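关于我们

首页 / 工坊介绍 / 关于我们

Plindwood 工坊是一间会员制共享工坊，主要方向是小型机械臂、末端执行器和桌面自动化装置的自制与改装。会员在这里完成设计、加工、装配、接线和调试，作品归会员所有，图纸是否公开由会员自行决定。工坊不承接代工订单，也不销售整机。

工坊位于 Bilstead 旧厂区一楼，层高足够安装吊轨，地面为水泥自流平。全部使用面积146平方米，分为加工区、电子区、装配区和测试区，另有一间储物室。加工区与其他区域之间有隔墙和门，铝屑不得带入电子区。

工坊的由来

最早的场地是 Emiliano Orozco 家里的车库。他当时在做一台桌面机械臂，基座用型材拼接，关节用步进电机加同步带减速。车库的供电只有一路，空压机启动时控制板会复位，同一条线路上的3D打印也跟着中断。后来几位做类似东西的人把各自的设备搬到一起，分摊了电路改造和房租，工坊的基本形式就定了下来。

那台机械臂后来得名 Ledesma，至今仍在测试区使用，只是原装的零件所剩不多。腰部关节换过轴承，大臂由亚克力改为铝板，控制板从单层布线改为分模块布线。每次改动都记在机器旁边的本子里，写明改了什么、改之前的症状、改之后还剩什么问题。新会员入门时先读这个本子，再动手。

设备与区域

加工区：小型数控铣床、台钻、带锯、砂带机、手动折弯机。铣床工作台行程以长边600毫米计，超出这个尺寸的板件需要分段加工，或者翻面二次定位。铣床只加工铝、铜、工程塑料和木材，钢件请到外面加工。冷却液由工坊统一配制，不要自行加水。

电子区：焊台、热风枪、示波器、可调电源、逻辑分析仪、线束压接工具。焊台用后把烙铁头上锡再关机。可调电源的限流值在每次使用前重新设定，不要沿用上一位使用者的数值。压接端子的规格贴在抽屉正面，钳口与端子不对应时压出来的线束受振后会松脱，这类故障在机械臂上很难查。

装配区：平台、台虎钳、扭力螺丝刀、塞尺、百分表。装配区不允许打磨。螺纹胶分中强度和低强度，关节处一般用中强度，需要经常拆的盖板不用胶。

测试区：固定工位、急停回路、可拆卸围挡。所有会动的东西第一次上电都在测试区进行，包括只有一个舵机的夹具。

打印机放在储物室外侧的架子上，材料以PLA和PETG为主，尼龙需要提前烘干。打印件作结构件使用时，请在图纸上标出层的方向。

我们做哪一类东西

会员的项目差别较大，有翻书装置、自动分料台、给显微镜用的载物台，也有完整的多轴机械臂。工坊能提供较多经验的是末端执行器，尤其是平行夹爪和摆动式双指夹爪。原因很简单，早期几位会员都在这上面花了较长时间，废件箱里大部分也是手指和连杆。

工坊自己维护一套公开的夹爪方案，代号 Inen。方案包含手指、连杆、底座、腕部支架四组零件，所有图纸放在工坊的共享盘里，会员可以直接取用和修改。下面几条是这套方案在设计上的取舍，供准备自制夹爪的人参考。

一、手指外形。手指从根部向指尖收窄，指尖倒圆。指尖过宽时，相邻物体之间插不进去；过窄时，夹持圆柱件容易打转。倒圆半径没有定值，以能从平面上拾起薄片又不划伤台面为准。

二、夹持面。夹持面带纹理，摩擦力优于光面，但不能代替合理的夹持角度。纹理过深会在软质物体上留下印痕，过浅则很快被粉尘填平。做颗粒物料旁边的取放任务时，每次测试之后用干毛刷清理夹持面，不要用压缩空气对着轴承吹。

三、减重。手指外侧开长槽，槽的两端留圆角。开槽之后手指惯量下降，闭合时的冲击随之减小。槽不要开穿到夹持面一侧，否则受力时指面会出现局部变形，夹持位置的重复性变差。

四、腕部相机。相机装在腕部，朝向指尖，夹爪张开时两指应当同时留在视野内。支架用金属件，打印件在电机温升之后会慢慢下垂，标定参数跟着漂移。相机线走支架内侧，在腕部留出一圈余量，用扎带固定时不要勒死。

五、配色。手指采用哑光黑，浅色台面采用低反光材料。两者反差大，图像里提取手指轮廓比较容易，夹爪零位也可以用图像复核。反光的金属物体摆在台面上时，应当先检查曝光，再检查算法。

六、驱动。夹爪用一个电机驱动两指，电流限制在固件里设定，断电重启后默认取最低档。不要为了夹得更紧去改固件上限，先看连杆有没有卡滞。

标定与测试流程

新装好的夹爪按以下顺序测试。顺序不要调换，前一步没有通过时停在这一步处理。

（1）断电状态下用手推动两指，从全开到全闭应无卡点。有卡点时先松连杆轴上的螺钉，再查零件尺寸。

（2）上电，低速空载开合10次，听连杆和齿轮的声音，记录回零位置。回零位置逐次偏移的，检查联轴部位是否打滑。

（3）夹爪停在全开位置，由腕部相机取图，核对两指在图像中的位置。指尖高低不一致时，先确认相机支架有没有拧正，再判断手指装配是否有误差。

（4）在工位上摆放物料盘和取放对象，留出手臂下降的空间。物料盘放在两指闭合路径以外，盘沿高度要写进程序。颗粒物料不要装满，手臂碰到盘沿时容易撒出来，清理台面比较费时间。

（5）低速下降，接近台面后停住，保持全开，再次取图。此时台面不一定清晰，只要指尖轮廓能够分辨即可，不必为了台面去调焦。

（6）以上各步正常，方可进行带物体的抓取。首次抓取用轻质、形状规则的物体，持续有人守在急停旁边。

测试结果写在工位记录表上，失败的记录同样保留。记录表里最有用的一栏是"当时还动过什么"，很多间歇性故障都是靠这一栏查到的。

安全规定

进入加工区佩戴护目镜，操作旋转设备时不戴手套，长发束起。机械臂通电期间，手不进入围挡内。需要在通电状态下调整的，先降到最低速度档，由另一人持急停按钮配合，即测试区通电调试须有2人在场。锂电池充电只在指定的金属柜内进行，离开工坊之前取出。

急停回路由工坊统一布线，会员自带的控制箱必须接入这个回路。软件里的停止按钮不算急停。对回路有改动要求的，在公告板上写明方案，由值班人员确认后再动手。

加入与培训

申请人需先参观一次，然后完成基础安全培训。培训内容包括急停、护目、用电、材料存放，以及一台设备的实际操作。铣床和带锯另有单独培训，未通过者可以请有资格的会员代为加工，材料自备。

开放日为每周二，晚上七点开始，不需要预约。开放日期间加工区停机，测试区照常使用，来访者可以在围挡外观看调试。带着图纸或故障零件来的，直接到装配区找值班人员。每年十月工坊停用几天，用于检修电路和校准平台，具体安排提前贴在门口。

会员费按月收取，涵盖场地、用电和公用设备。铣刀、钻头和打印材料按用量登记，月底结算。长期存放的项目放入储物室的编号箱，近两个月没有动过的箱子会收到提醒，逾期不回复的移到走廊架子上。

目前的工作

测试区现阶段的工作集中在夹爪与腕部相机的配合上。Ledesma 已换上 Inen 方案的双指夹爪，正在整理全开状态下低位取图的参数，包括曝光、支架角度和回零偏差。下一版图纸会修改腕部支架的螺钉位置，现在的位置在装好手指之后不便下扳手。需要参与的会员可在共享盘里查看任务表，未标姓名的任务均可认领。

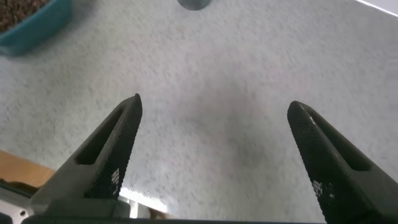

联系与来访

来访请走 Bilstead 旧厂区侧门，正门只供货车进出。进门后沿右手墙面走到底，门牌为 Plindwood 工坊。大件设备和型材从卸货口进入，请事先在公告板或值班电话中说明尺寸和重量。

图纸问题请附上材料、加工方式和受力方向。故障问题请附上接线图和记录表的相关页。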